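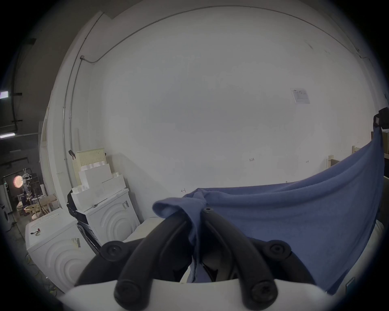 Kaisu Kokkonen wanted to know why her fingertips wrinkle in the bath while her arms stay smooth, and whether the soap was doing it. Soap has no part in the wrinkling. Soap does change skin in other ways, and those changes are the subject of this page.

What skin is made of

Skin has layers. The outer layer is called the epidermis. The layer under it is called the dermis. The part you can touch is the very top of the epidermis, and it is made of flat, dead cells packed closely together. Between the cells there are fats. The cells and the fats together form what scientists call the skin barrier. The barrier keeps water inside the body and keeps many germs and chemicals out.

New cells form at the bottom of the epidermis and are pushed upward as more cells form beneath them. When they reach the top they flake off. The whole trip takes about 5 weeks in an adult and is often faster in a child. Most of the flakes are too small to see.

What oil does

Small glands in the dermis make an oil called sebum. Sebum moves up through the same openings that hairs grow out of and spreads over the surface. It helps keep skin and hair from drying out. The palms of the hands and the soles of the feet have no sebum glands at all. The face and scalp have a great many.

Sebum also holds on to dust, sweat and dead cells. Water alone will not remove it well, as oil and water do not mix.

How soap works

A soap molecule is long and thin and has two different ends. One end is attracted to water. The other end is attracted to oil. When you rub soap on your hands, the oil-loving ends gather around a tiny drop of oil and the water-loving ends point outward. This little ball is called a micelle. The water can now carry the ball away, with the oil and dirt inside it.

Soap cannot tell the difference between dirty oil and the fats in the skin barrier. If you wash very often, or with very hot water, some of the barrier fats are washed away too. Skin then loses water faster than usual. It may feel tight, look dull, or itch.

What a moisturizer does

Lotions and creams are mixtures of water and oil held together by a third ingredient called an emulsifier. Their ingredients do different jobs.

Humectants attract water. Glycerin is a common one.

Emollients fill the small gaps between the flat cells, so the surface feels smoother.

Occlusives form a thin layer on top that slows down the loss of water. Petroleum jelly is mostly occlusive.

Lotion is usually applied to damp skin, within a few minutes of washing. A thin layer is enough. A thick layer sits on the surface and comes off on clothes.

So why do fingertips wrinkle?

For a long time people thought the skin simply soaked up water and swelled. Water does enter the outer layer, but there is more to it. When fingers stay wet for several minutes, nerves send a signal that makes the small blood vessels under the skin get narrower. The fingertip shrinks slightly on the inside, and the skin on top folds. If certain nerves in a finger are damaged, that finger may not wrinkle.

The folds go away by themselves once the fingers are dry.

Try it

You need 2 small bowls of warm water, a few drops of cooking oil, some ground pepper and a little dish soap. Put the oil and pepper in both bowls. Stir one bowl with a clean spoon and leave it for a minute. The oil will come back to the top. Add a drop of soap to the other bowl and stir it in the same way. Compare the size of the oil drops in each bowl. Do not taste the water, and wash your hands when you finish.

Words used on this page

Barrier: the outer part of the skin that keeps water in.
Emulsifier: something that lets oil and water stay mixed.
Micelle: a tiny ball of soap molecules, often with oil inside.
Sebum: the oil made by skin.

Text by Chutima Chareonsuk. Checked by Letay Kumsa. Last updated June 1, 2019.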